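Gimholm Spring-to-Fall Cleanup Swaps Its Old Sign-Up Sheet for a Neighborhood Tool Library

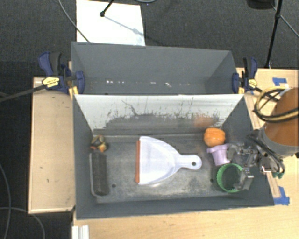 A white dustpan with an orange-red edge, in a gray bin.

Print this page | E-mail this page

GIMHOLM, 4th August - Residents of Gimholm can now borrow brooms, rakes, buckets and window squeegees free of charge from the new Palumbo Street Tool Library, which opened its doors this morning next to the old bus depot.

The library grew out of the town's March cleanup weekend, when 212 households turned out to sweep sidewalks and clear storm drains along Utoretti Creek. Plenty of them asked afterward where they could get hold of decent tools for the rest of the year, and the Gimholm Neighborhood Association went looking for an answer.

"We had people sharing one rake between three yards and having a great time doing it," said Itziar Pacheco, who runs the library. "I thought, let's keep that going! Now you can come by after work, pick up what you need and have your porch looking wonderful by Sunday night."

The shelves hold 2716 items, most of them donated by residents and by Vokstead Hardware, which also cleaned and repaired the older pieces over the summer. Long-handled tools carry a colored tape band showing which shelf they go back to.

Anyone with a Gimholm address can join at the front desk with a utility bill or a library card. Loans run for 2 weeks and can be renewed once by phone, as long as no one else is waiting. Block groups planning a shared cleanup may reserve a full set - gloves and bags included - up to a month ahead.

Pacheco is also putting together a run of short evening classes, starting with broom repair and gutter care. Kids are welcome at both, and there will be lemonade.

The Palumbo Street Tool Library is open Tuesday through Saturday, noon to 7 p.m. Donations of clean, working tools are accepted at the side entrance during opening hours.

Print this page | E-mail this page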